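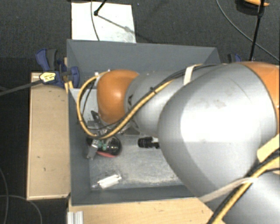 Silver and orange arm over a dark grey bin.

2 min read

Markcombe Footpath Survey: progress to 3 Mar 2018

The Nuttall grant has now paid for 104 signposts, against the 100 we promised. Please don't ask for the 4 back. Two point at a pond, and we are in talks with the council about which of them should move.

Skalon delivered the new maps in good time, with Dorno Lane spelled three ways. A reprint is priced and within budget. The stile repairs are behind, as is everything involving mud, and should be finished by August.

We use cookies to improve your visit. Accept | Settings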